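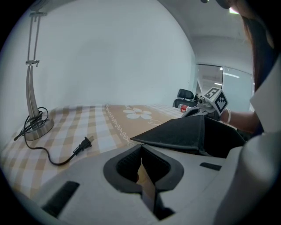 Lamp and loose cord on the check cloth, table 3

Home | Sets | Notes | Download | Contact

# Sosus small tables – README

Last edit 25 May 2018, Mayuree Jitpraphai. Please read before unzipping.

## What it is

Pictures of small household tables and the ordinary stuff that lives on them. Lamps, tissue boxes, bottles, cloths. Moving things about, putting them back. Table 3 is the one on this page. Whole set is 2934 pictures, nearly 2000 of them tables with a cloth on.

## Table 3, things on it

- cloth – beige and white check, wide tan band down the middle, big white flower with rounded petals
- desk lamp – silver, round base, bulb not lit
- cord – black, thin, plug left lying on the cloth
- tissue box – black, square, oval opening in the top

Lamp stays on the left. The tissue box is the thing that gets handled, so don't rely on it being in the same place from one picture to the next.

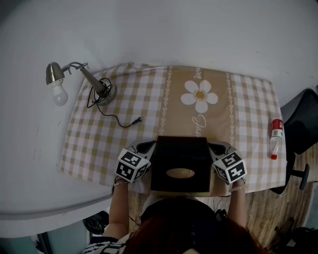
Labels are one word where we could manage it. "box" for the tissue box, "lamp" for base, arm and shade together, "cord" on its own. Somkiat wanted the plug seperate from the cord. We said no for now, may change in July.

The writing on the cloth is not labelled. Nor is the flower. Both count as "cloth". 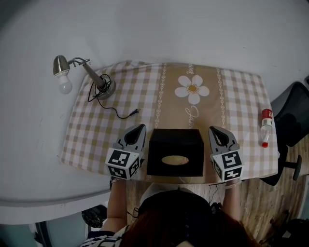 Tissue box near the middle, small bottle at the right edge

## Bottle

Clear plastic, red cap. Label is "bottle" even when only a bit of it shows. Not in every picture of this table, so check the list before you count on it.

## Known problems

- 20 pictures have "cord" marked as "lamp". Lamai Nuchit is redoing them.
- Checks on the cloth look much bigger close up than at the far side. Dont use them as a ruler.
- silver lamp, white wall – outlines of the shade are a bit rough in places
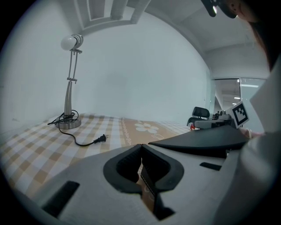 Folders go by table, then by picture number. Leave the names as they are, the list file depends on them. If you crop, keep a copy of the originals.

## Using it

Free for teaching and study. Anything sold, ask first. Credit as "Sosus small tables" and say which table you used.

Related
- Trernville kitchen shelves – README
- Jitalico lamps and cords, label notes
- Chareonsuk cloths and covers

Contact: Mayuree Jitpraphai | © Sosus 2018 | Back to top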